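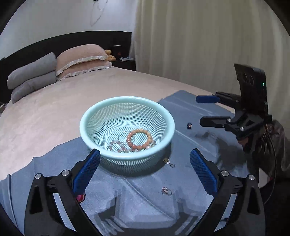

October, notebook, Miranda pipeline

14:20. Reran trajectory extraction on the two-gripper jewelry set. 1,107 episodes in, 67 dropped by the sync check. All of the drops have the same signature: right-hand pose stream lags left by more than one frame at 40 Hz, then recovers after a gap. Not a calibration problem. The writer thread blocks on flush and the timestamps are taken after the queue instead of before it. Moved the stamp to the driver callback. Old recordings can't be repaired that way, so the 67 stay out.

Finger width estimate is still bad on small items. With a bead bracelet the width trace settles on a clear plateau and the grasp event is easy to label. With a ring or a thin bangle the plateau sits inside the noise of the closed position, and the segmenter calls it an empty close. Tried lowering the threshold. It picks up the rings and also every time the operator idles with the fingers shut.

Second attempt: ignore width, use pad deformation from the wrist view. Crop both pads, difference against the open reference for that episode, low-pass. Works on the beads. On plain slate-blue cloth the pad mask leaks, blue on blue, and the edge of the pad wanders when a fold passes behind it. Switched the mask from color to a fixed polygon driven by the width reading. Much cleaner. Should have started there.

SLAM notes. Tracking holds over the bed as long as the headboard or pillows stay in view. When both grippers go low over the basket, most features land on the perforated sides, and the repeated square holes give false matches. Raised the ratio test and capped features per cell. Left map now relocalizes onto itself. Right still jumps on some episodes, cause unknown. Check whether the other gripper is being tracked as static background; the Huletti mask only covers our own fingers.

Policy side: trained 4,000 steps on the cleaned split just to see that the loader works. Loss goes down, means nothing yet. Action chunks look sane when plotted against the demos. Do not send this checkpoint to Pultville.

To do
- dynamic mask for the opposite gripper, both views
- relabel ring episodes with the polygon version
- ask Witmont for the unrectified fisheye intrinsics, the file in the repo is for the old lens
- unit test for the timestamp fix

17:50. Relabel job queued.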